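3.2 Materials and layout of the sorting task

Sorting by color is one of the first tidying jobs that children are given and one of the last that adults think about. We chose it for this part of the study for a practical reason. The rule is short enough to be stated in one sentence, and the result can be checked by anyone without training. A block belongs in a bin or it does not. What is left open is the order in which the pile is taken apart, and that order is the subject of the present section.

The materials were ordinary toy building blocks in three colors: blue, lime green and red. We bought them secondhand in mixed lots from a shop in Skirkham and washed them before use. Lots of this kind contain many shapes, and we kept the variety on purpose. A pile made of identical pieces lies flatter and comes apart more easily than the piles people meet at home, where a long block may rest on a short one and a small square piece can disappear under both. Blocks with cracks or worn studs were removed during washing. The remaining stock came to 224 pieces, from which each layout was drawn by hand.

Layouts were prepared by Thảo Phan and Lụa Văn following a written procedure. The blocks for one layout were placed on the tabletop in loose color groups and then pushed toward each other with the flat of the hand until the groups met. The procedure allowed blocks to overlap and allowed strays. It did not allow stacking by intent, and pieces that had locked together by their studs were separated and put back. We prepared 36 layouts in this way. Figure 4 shows one of them, with blue to the left and green in the middle.

The containers were three open bins in a row behind the blocks, two orange and one green. None of the three matched its contents in a simple way, and we return to this below. The row was put down by eye and its angle to the table edge was left to vary a little from one layout to the next, as it would on a shelf or a kitchen counter.
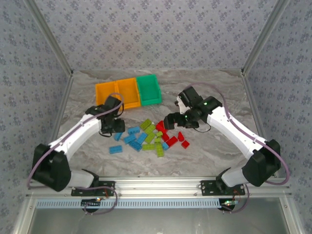 Figure 4. One layout of the sorting task before coding: twenty blocks (seven blue, seven lime green, six red) and the row of bins.

Each layout was coded for three properties. The first was grouping, meaning the share of blocks whose nearest neighbor has the same color. The second was contact, meaning the number of blocks that touch or overlap at least one other. The third was the number of strays. We define a stray as a block that is either set apart with bare tabletop on all sides or lodged among blocks of a different color. The two cases are coded separately as open strays and mixed strays. The layout in Figure 4 has one blue block of each type: the open stray is at the lower left, and the mixed stray is the small piece wedged between the lowest green block and the red ones.

The distinction matters for how tidying is planned. An open stray is easy to see and easy to pick up, but it lies off the path between the pile and the bin. A mixed stray is close to other blocks that have to be moved anyway, and it can be missed when a person is working through one color at a time. In pilot interviews, adults described two ways of dealing with this. Some cleared one color completely and went back for whatever they had overlooked. Others worked from the outside of the pile inward and took each block as it came, whatever its color. Chaminda Talukder, who did the interviews, noted that people in the second group often could not say which way they had worked until they were asked to show it with their hands.

3.3 Bin color and block color

We considered using bins in the same colors as the blocks. This would have made the rule easier to remember, but it would also have removed a feature of household sorting that we wanted to keep. In the homes visited for our earlier survey, storage boxes seldom matched what was put in them. A family in Dranero kept red blocks in a yellow tub and green ones in an old ice cream carton, and the children had no trouble with it.

Using two orange bins adds a further condition. Two of the containers can be told apart only by their place in the row, so an instruction such as "the orange one" is not enough. The written instruction sheet therefore named the bins by position: left, middle and right. The green bin carried a different risk. A reader of the sheet might expect green blocks to go there regardless of what the sheet said. To measure this we assigned green blocks to the green bin in half of the layouts and to the middle bin in the other half.

3.4 Coding reliability

Tín Mạc and Sơn Nghiêm coded all layouts independently. They agreed on every open stray. Disagreements over mixed strays came mostly from short blocks at the border between two colors, where it was unclear whether a piece was surrounded or only close by. These were settled by measuring the gap to the nearest block of the same color. If the gap was wider than the long side of the block itself, the piece was coded as a stray.

Contact was harder to code than we had expected. A block that slants across another may rest on it or merely pass in front of it when seen from one side, and in such cases the coders marked the pair as uncertain. Uncertain pairs are left out of the contact scores reported in Section 4.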